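Two bins and a whole lot of small stuff

OK quick one, I have maybe 27 minutes before I have to leave and the house is a mess so this is not going to be edited. Sorry in advance.

So the small stuff. You know the small stuff. Everybody has a drawer of it. We had three drawers and a shoebox and a coffee can, and when we moved over from Burkadel all of it got dumped in one big carton marked MISC and then the carton sat. Since January. I walked around it. I put laundry on it. At one point it had a lamp on it and I thought, well, that's a table now.

Divina Magbanua (old roommate, some of you remember her from the Brallport posts) came to stay for a weekend and could not stand it. She didn't say anything the first night. Second morning she was on the floor with her coffee and the lid off.

Her method, which I'm stealing: two bins. No labels, no dividers, none of those little clear boxes I keep buying. Everything goes in one bin. You pull a thing out, you look at it, and if you can say what it's for in one breath it goes across to the other bin. If you can't, trash or giveaway bag. You don't get to hold it and think about it. I am a holder and thinker so this was hard for me.

What was in there, from memory:

Keys to nothing. Nine of them. I wrote the number on my hand for some reason.
Half a Nanow puzzle, the wooden kind, missing the corners
Rubber bands that broke when you looked at them
A bath toy from a kid who is now taller than me
The good tape measure!!! I bought another one in the spring. 39 dollars total on tape measures this year, I'm annoyed
Curtain hooks. So many curtain hooks. We have blinds

It went fast at first and then it got slow, about the way packing does, where the first hour is all big decisions and then you're sitting there with a marble. Divina's rule for the slow part is to tip the bin so it all slides down to one end and only work from that end. Sounds dumb. It helped alot. Your eyes stop wandering.

Also deep bins are a mistake. I tried one from the garage first and you can't see the bottom, you just stir. Shallow and wide. Old and beat up is fine, better even, you don't care if it gets scratched. And put them one behind the other instead of side by side if your table is narrow like mine, your arm just goes forward and back.

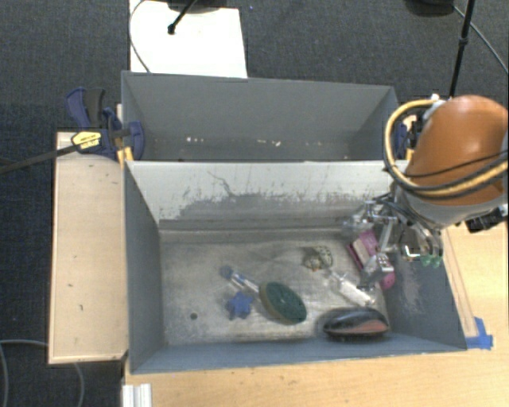 Page last changed: July 2026

Scratched up metal-looking floor, chipped paint on the back wall, and it's still a perfectly good bin. Most of the small things have ended up down at the right end, which leaves the stragglers out in the open: blue star, clear skinny tube thing with the rounded end, and the green oval with the tan rim. Scrubber? Brush? I go back and forth. One breath rule says it goes, and I'd still keep it, I'd find a pan for it.

The star is a keep. I don't care what it's for.

Couple of people asked in the comments on the last post what I do with the "might be part of something" pile. Envelope. One envelope, taped inside the cabinet door, and when it's full you have to throw out something to add something. Mine has a weird plastic foot in it that I'm sure belongs to the Naqvi shelf, but I've been around that shelf on my knees with a flashlight and it has all its feet. Staying in the envelope for now.

Still to do: the coffee can (screws, scary), the cords, and whatever is going on under the bathroom sink. The cords might need their own post. I found 23 and I only own like six things that plug in.

OK shoes, keys, the real keys, going. More when I get to teh cords.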